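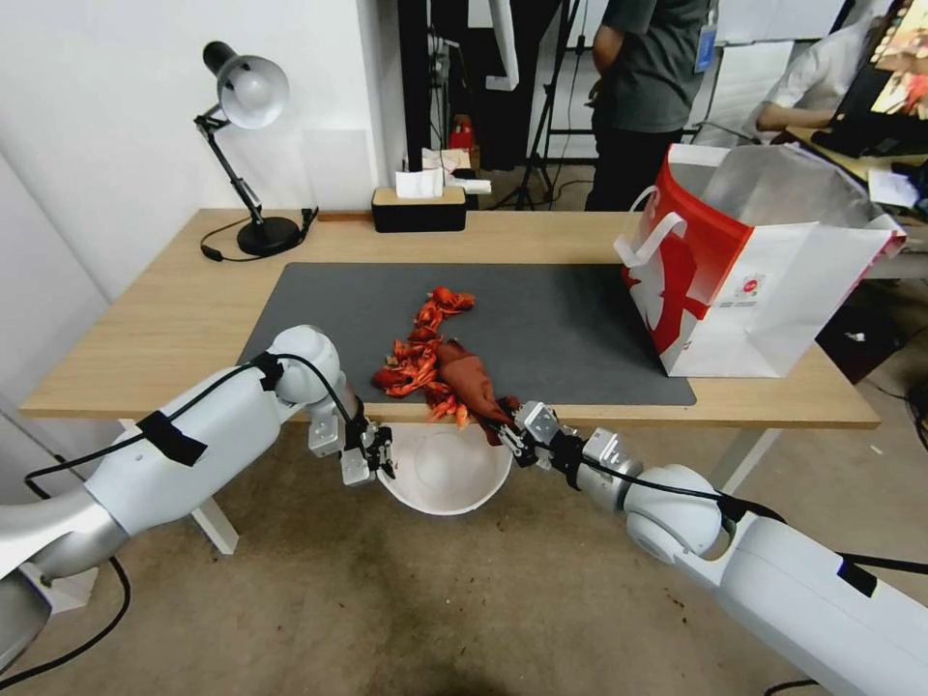

FAQ / METHODS

Brirnero clearing task: common questions

By Rocío Bravo
8/4/19

Print this page | E-mail this page

What is the Brirnero task?

Brirnero is a table-clearing task for two arms. Food waste in small, irregular pieces is spread on a desk mat. The arms have to gather the pieces with a cloth, catch them in a bowl held below the front edge of the desk, and empty the bowl into a paper bag standing on the desk. The task is scored in four stages: grasp, sweep, transfer and tip.

Why the front edge?

Early versions used a dustpan on the mat. The lip of the pan stopped flat pieces and the policy spent most of its time pushing at them. With the bowl below the edge there is no lip to climb. The cost is that both grippers work low and close together, and the cloth can hang in front of the bowl. We accept this.

What is Lunden?

Lunden is the control policy. It is trained by imitation from recorded demonstrations and predicts short sequences of joint targets for both arms. Its input is the camera images and the current joint positions. It has no model of the cloth and does not try to track single pieces.

The one unusual part is the stage signal. During training, each moment of a demonstration is labelled with its stage, and the network learns to predict that label along with the motion. At run time the predicted stage is fed back as an input. Without it, the policy tends to start tipping while the sweep is still going on, as a partly filled bowl looks much the same in both.

How much training data was used?

600 demonstrations, all from the Daza set, recorded at Dirkbridge by operators moving the arms directly. Demonstrations in which the operator dropped the bowl were removed. Those in which the cloth slipped and was picked up again were kept — they are the only source of recovery behaviour in the set.

What is the headline result?

Over 200 trials, Lunden completed all four stages in 98. A trial counts as complete only if every piece that began on the mat ends in the bag. A single piece on the desk or the floor is a failure under this rule, even where the rest of the run is sound.

The rule is strict and we are often asked to relax it. We report the share of material moved, by weight, in a separate table. The two figures should not be mixed.

Where do the failures occur?

Mostly in the sweep. Small flat pieces stay on the mat when the cloth passes over them. The second group is in the transfer, where pieces fall between the desk edge and the bowl. Failures in tipping are less common and nearly all have the same form: the bowl is turned too early and its rim meets the folded top of the bag.
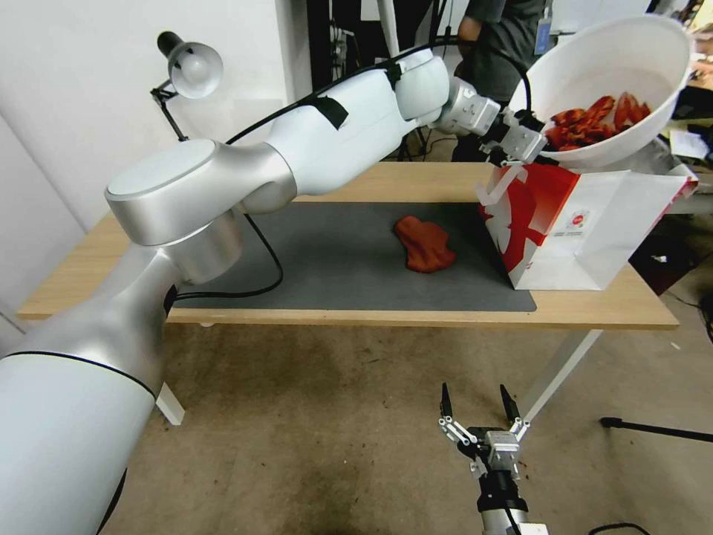

Bowl gripped by the rim above the paper bag; one piece on the mat.

Does the policy go back for pieces left behind?

Not in the version reported. The stage signal can only move forwards, so once tipping has begun the sweep is not entered again. We have tested a version that allows the signal to step back. It does return for missed pieces, but it also returns when there are none, and in some runs it never stops. Results for that version are not included in the headline figure.

How is the tip controlled?

One arm holds the bowl by the rim and rotates it at the wrist over the bag. The other takes no part and is driven to a waiting pose. Tilt is not given as a target; it comes out of the predicted joint motion like everything else. There is no force reading at the gripper, so the policy cannot feel whether the bowl has emptied. It has to rely on the image, and at high tilt the bowl hides part of its own contents.

Is the bag fixed to the desk?

No. It stands under its own weight and is placed by hand at the right end of the desk before each trial, within a marked range of positions. Bags that fall over during a trial are not stood up again and the trial runs to its end.

Is the desk cleared of other objects first?

No. The lamp and other ordinary desk items stay where they are, and people may walk or stand behind the desk during a run. The demonstrations were recorded under the same conditions. We have not tested with the lamp off.

Does the cloth have to be a certain colour?

The cloth in the training data is reddish-brown, close to the colour of the food waste. This was not planned. A short test with a blue cloth gave fewer complete grasps and little change in the later stages. The sample was too small to publish and we would not draw much from it.

Can the method be used with other arms?

The recorded joint data is specific to our arms. The training code is not, but the action limits and the waiting poses need to be set again by hand. One group has asked about a single-arm version. The sweep needs the cloth and the bowl held at the same time, so the task would have to be changed.

How should trials be reset for comparison?

Use the same mass of material each time and spread it from the middle of the mat towards the front edge. Replace the cloth when it will no longer lie flat. Wipe the mat between trials and let it dry; pieces slide further on a damp mat and the sweep scores rise.

Will the May results be added?

Yes, as a separate table. The scoring rule will be the same.

Contact: Brirnero task desk, Dirkbridge | © 2019 Dirkbridge | Back to top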